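Last updated in September

Tea-shelf diaries: another evening of collecting demos

I promised a proper update on the kitchen counter project, so get yourself a brew and settle in. I'm still gathering examples for the arm to learn from, still in the kitchen, and still finding bits of tea packet in my sleeves.

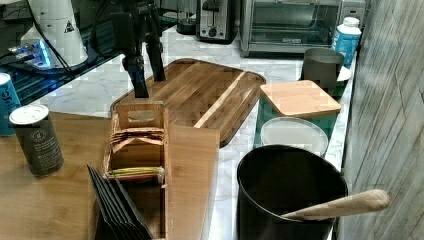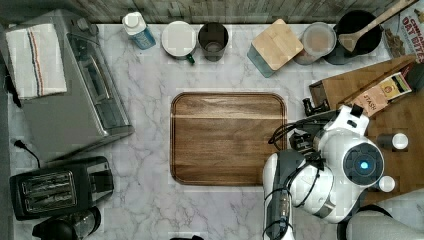 The same counter, from straight overhead.
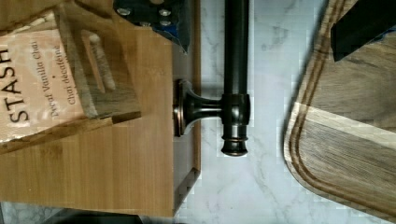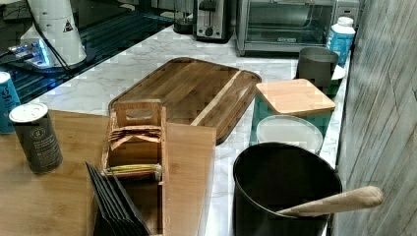

Esther Minja
September

So, where have I got to? The target is 200 good demonstrations before I train anything again. Last time I got impatient and trained on a pile of 18, which was silly of me, and the arm learned to go confidently to one spot and pinch the air there (very elegantly, I must say!).

I drive the arm through each job myself and everything gets recorded: what the cameras see, where the joints are, whether the gripper is open or closed. I call one go at a job an episode. A good episode is short and a bit boring. A bad one is me changing my mind halfway, hovering over the cutting board like someone who's walked into a room and forgotten why. The model will happily copy the hovering too, so those get binned.

Tea things are the current favourite. Packets are fiddly, boxes have flaps, and the organiser has slots that are only just wide enough. I've also stopped tidying the counter before I start. My first batch was done with everything put away and it looked lovely, but then I left a cup out one evening and the whole thing fell to pieces. Now the toaster stays, the food containers stay, the wooden spoon stays, and I shuffle things about between batches. Skarberg (the recording program I use, which I've grumbled about before) lets me tag each batch, so I can check later whether I've been lazy and left it all in the same place.

The wrist view is still the one I argue with myself about. It's brilliant close up, you get the print on the tea box and the grain of the boards, but it loses all sense of where anything else is. The overhead view is the other way round. I'm keeping both for now, even though it makes the files enormous and my poor old drive is wheezing.

My rhythm at the moment is 12 episodes, then a stop to watch them back, then five minutes of doing something else entirely. Past 9 pm my driving gets sloppy and I start bumping into things, so that's my cut-off.

Next job is sorting out labels for the half-finished episodes. I'd like to keep the ones where I fumbled and then put it right, as long as I can mark where the fumble starts. If you've done this with Pokano or anything like it, leave me a comment, I'd love to know how you split yours up.

Recent posts
Skarberg ate my recordings
Cable ties, and where I've been putting them
A weekend with the Zudmont gripper pads
Reading the Vukčević notes on camera placement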